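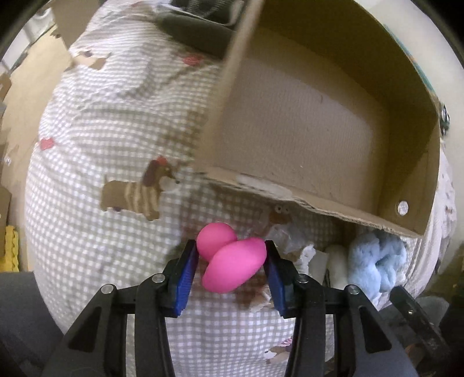
Fig. 1. Two-finger gripper with blue pads at two pink objects, dachshund bedding behind.

Unit 3: What does the gripper cost once you own it?

Last week we priced arms. Everyone forgot the fingers. Tonight we do fingers, and the figure on your sheet is 3656 dollars, the sum a small buyer at Trostmont set aside for hand-held grippers and got approved on the first try, which should have worried somebody.

Read the quote from Trallix line by line. It covers the tools. Now look for spare pads, screws, shipping, storage, and the hours of whoever holds the thing. Blank, blank, blank. Blank again.

Props are a budget line too. Soft toys and a cardboard box are cheap until you have to buy them a second time. 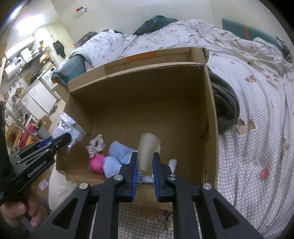 Trostmont, 13 September 2023

Frosted cup between the pads, plush toys in the box with it, a second gripper at the left. Put both tools on your equipment list, and then the cup.

For next time: rework the Treren budget over nine months. Keep pads and labor on separate lines. Show what happens if one tool is out for two weeks. "Miscellaneous" may appear once, and I will ask what is in it.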